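Visit report: Gatchalian training center, Brollarberg

The center occupies the former dye works on the north side of Brollarberg. I went in June as part of a small group looking at how regional colleges teach maintenance technicians. Our host was Nestor Quiambao, who runs the first-year program. The tour took most of the morning and covered the wet shop, the switchgear room and the classrooms upstairs.

The wet shop came first. It holds 24 student stations, each with a vise, a small pump on a steel frame and a floor drain. Pumps are stripped and rebuilt on a two-week cycle. Quiambao prefers old units with worn seals, bought from a dairy in Zestholm when it closed one of its lines. Parts are still available for most of them. The floor has been recoated once and already needs it again near the drains.

The switchgear room is smaller and was the best organized part of the building. Lockout practice is done on live-style cabinets fed at low voltage. Every student carries a personal padlock and signs a paper log at the door. Bradley Hartley, who teaches this section, showed us the log for the spring term, which had 457 entries. He checks it by hand against the timetable and has found 2 mismatches, both from the same afternoon.

Upstairs, the teaching rooms cover basic controls: switches, sliders, push buttons, and how an operator panel should be laid out so that a tired person can use it at the end of a shift. 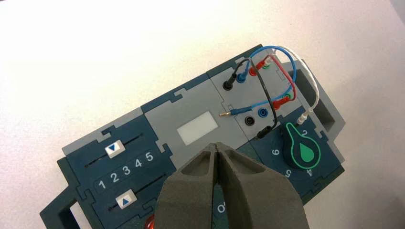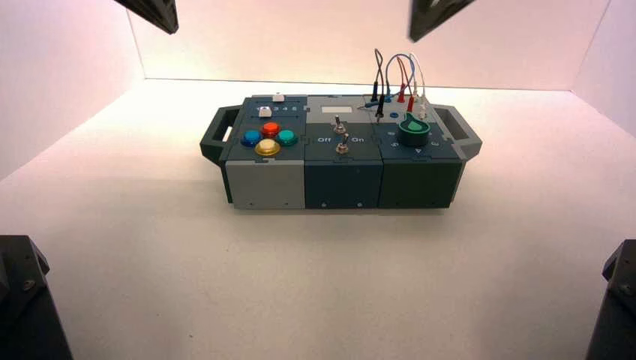
Modular panels with jigsaw-style seams, on a white tabletop.

Panel layout gets more hours than I expected. Students draw a panel on paper, then exchange drawings and write a start-up procedure for someone else's design. Procedures longer than one page are sent back. Hartley grades the drawings for spacing and labels and leaves wiring to a later module.

The weak point is ventilation. The upper floor has windows on one side only, and by 11 a.m. the rooms were uncomfortable. A quote has been obtained from Drostidach for new roof units, but the work depends on a structural survey of the old beams - the report was overdue when we visited.

Intake this fall is set at 21 students, with a second group under discussion. Quiambao's limit is instructors. Two posts were open, and the pay does not compete with the plants nearby.

Practical notes for other visitors: the gate on the canal side is locked, so use the loading yard. Safety shoes are required in the wet shop and are not lent out. The canteen takes cash only and stops serving hot food at 1 p.m.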